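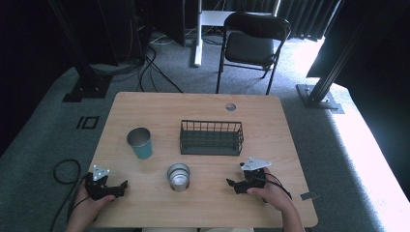 My right-hand gripper has started lying to me, and I'd like to know which part of it to stop trusting first. They're a pair of hand-held grippers I've been building for most of the spring, two fingers each, with a sensor on the finger slide that tells the board how far apart they are. I hold one in each hand, do a chore with them, and the recording is meant to end up teaching the arm I haven't finished yet. The current chore is putting the short metal can into the green wire basket, with the teal cup standing off to the left as an obstacle. The left gripper behaves. The right one reports its fingers opening and closing slightly while I'm holding them perfectly still, and it does this most when I reach across to the far side of the table.

The particulars, as I know I'll be asked:

- Both grippers report a raw number. On my scaling, fully open is 514 and fully closed is 221. The left hits both every time. The right hits both when I test it sitting down, then wanders once I start reaching.
- The board is a Purkero, second-hand, with both grippers plugged into it. Firmware is Rorkimik, the branch with the two-hand logging, and I haven't touched the filter settings.
- Logging at 200 readings a second.
- The marker plates on top seem fine. Tracking of where the gripper *is* looks smooth on both sides, so I don't think it's a position problem. Only the finger reading goes wrong.
- The right cable hangs down past my hand. The left one ends up in a coil on the carpet, a cable management system I arrived at by dropping it.

What I've tried so far: reflashing, which changed nothing and took an evening. Swapping the two sensors over, which also changed nothing (the right side still misbehaves, so the sensor is innocent). Adding a ferrite clip from the drawer of ferrite clips that every household apparently has. Speaking to it firmly.

I haven't swapped the cables yet. They're soldered at the gripper end and the heat-shrink came out so neatly on the right one that I've been looking for any other explanation.

Is this the usual sort of electrical noise, or should I be looking at the mechanics? I'd like to get a decent run of recordings done before June, when I lose the room to a spare bed.

*Posted by slowsolder*

---

**carpet_burns**

Noise. Put a capacitor on it.

> *slowsolder:* Where, and how big?

> *carpet_burns:* Across the sensor. Biggest you've got.

> *halfturn:* Please don't use the biggest you've got. At 200 readings a second you'd smear a quick grasp into a slow one and the log would show fingers closing on a can that's already moved. Something small is fine, but it'll only hide this.

---

**halfturn**

You have already done the most useful test and then walked past it. If the sensors swapped over and the fault stayed on the right, it's in whatever stayed on the right: the cable, the connector at the board, or the gripper body itself. The firmware has no opinion about which hand is which on that branch, other than the channel number.

So, in order of how little you'll mind doing them:

1. Swap the plugs at the board. Left gripper into the right channel and the other way about. If the fault moves to the left gripper, it's the board and you can stop reading.
2. If it stays with the right gripper, clamp the fingers on something solid. A block of scrap is better than the can, as a thin can will give a little and you'll spend an hour studying that instead. With the fingers clamped and the gripper resting on the table, wiggle the cable, starting at the board and working up to the grip. Watch the raw number and leave the smoothed one alone.
3. If wiggling makes it jump, you have a tired joint. Sudden jumps of a big size are a wire going open. A small lean in one direction that goes away when you let go is more likely strain on the sensor.

My money is on the last one. You said it's worst when you reach across. A cable hanging straight down from the grip gets pulled sideways as your arm goes out, and if nothing anchors it before it gets to the sensor, the sensor is what holds it up. The left one has slack lying on the floor, so it never gets tugged. Your accident with the coil is the better design of the two, I'm afraid.

The fix is dull. Anchor the cable to the gripper body, leave a small loop between the anchor and the solder joints, then run the cable back along your forearm with a couple of soft straps so it moves when you do. Kauppinen do a little clip-on strain relief for this sort of grip, though I've used a zip tie through two drilled holes with the same result and less postage.

You can do all of that without cutting the heat-shrink, which I appreciate is the main thing.

> *slowsolder:* Plugs swapped, fault stayed with the right gripper. Clamped the fingers on a bit of oak and pulled the cable sideways, and the reading leaned over like a drunk and came back when I let go. No jumps at all. Zip tie has gone on with the loop as you describe. I've done 6 goes at the can and basket and the number sat still for all of them. I'll do a longer session before I start being pleased about it.

> *halfturn:* Good. Write down the open and closed values at the start of every session anyway. It takes a few seconds, and then if it creeps back you'll know which recordings to bin.

---

**mostly_brackets**

Agree with halfturn on the cable, adding one thing from our shared workshop at Fakus, where we built a similar pair and had a fault that looked the same.

Ours was partly the cable and partly the slide. The finger rail had been screwed down a touch too tight at one end, so the whole printed body flexed when you gripped hard, and the sensor picked up the flex as movement. We fixed the cable, celebrated, and then found a smaller version of the same wobble still in the logs. It only showed on a firm squeeze, and we'd done all our testing with a gentle one.

Hold the fingers closed on something rigid and vary how hard you squeeze. If the number moves with pressure, back the rail screws off a quarter turn each and try again. Do both grippers. The left one may be only looking well behaved by comparison.

Also, any recordings you made before the zip tie are worth a look before you feed them to anything. We left a batch of bad ones in and ended up with an arm that fidgeted.

> *slowsolder:* Squeezed. It moves. Not by much, but it moves, and so does the left one, which I had been holding up as an example. Off to find the small screwdriver.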